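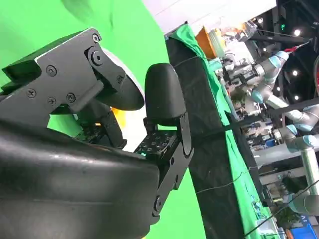 Serving play donuts on one plate without them rolling off
Posted by Uyên Lại, 26/08/2019

Hello all. I am preparing a pretend bakery table for the children's corner at our library in Kivcombe. I have twisted ring donuts in orange and white, they look like toys, and a shallow round plate in a pale lavender color. The rim is raised only a little. The table has a green cloth over it.

My trouble is that the plate is glossy, so the rings slide when a child carries it. I also have an orange bowl, but then the donuts look like they are in storage. I would like to keep the plate if it is possible. 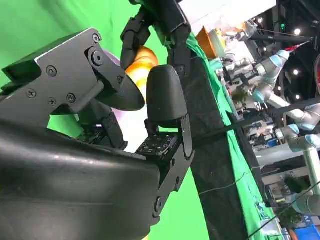 I already tried double tape, and it left a mark which took me 5 days to remove. Is there something more gentle?

Damilola Ibrahim

Cut a circle of thin rubber shelf liner, a bit smaller than the flat part of the plate, and lay it inside. No glue needed. I did this in December for our tea set and it still holds. White liner is hard to notice on a pale plate. Wash it with soap when it gets dusty -- dust is what makes it slippery again.

Lawal Obi

just use the bowl

Anathi Sithole

I agree with Damilola about the liner. I would also put the rings flat and side by side, never one on top of the other.
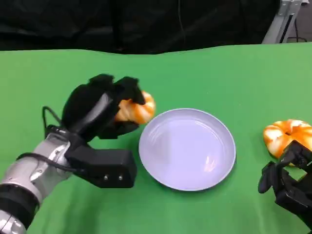 For the cloth, pull it straight before you start and clip it under the table, because a plate on a fold will always tip a little. If small children carry the plate, let them use both hands and walk only to the next chair. Ours still drop one sometimes, but they like picking it up.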